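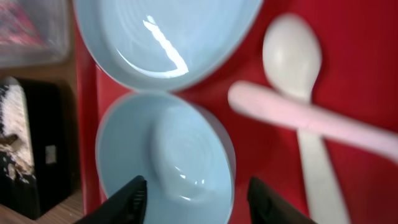
Light blue dish and bowl, red tray

The town of Plosunley had grown by 19 people since October, and Bohdana Stelmakh, who kept the register, had met every one of them, usually over soup and usually for longer than she'd meant to stay. 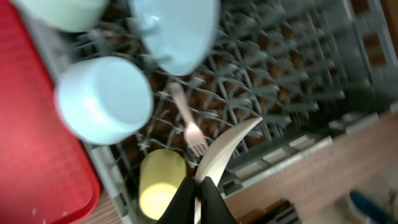 The Last Two Names

The 2 still missing lived up the Gumisar road, and she set out before supper with her pencil and a jar of plums, because you can't very well knock on a stranger's door with only a pencil.

"Are you counting us?" asked the old man, whose name was Ivanyshyn.

"Only if you're staying," she said.

He looked back at his wife, and oh, they took their time over it. 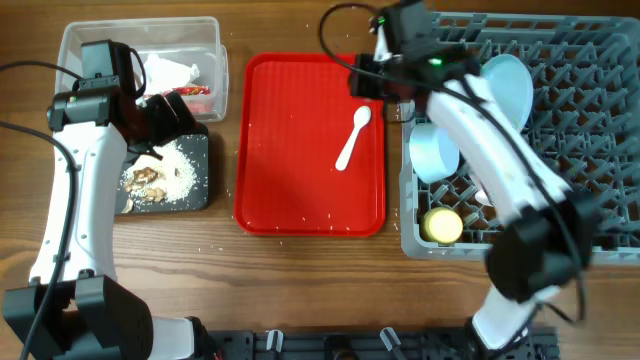 "We left Zumitz after 40 years," the wife said at last. "Put us down, dear, and come in."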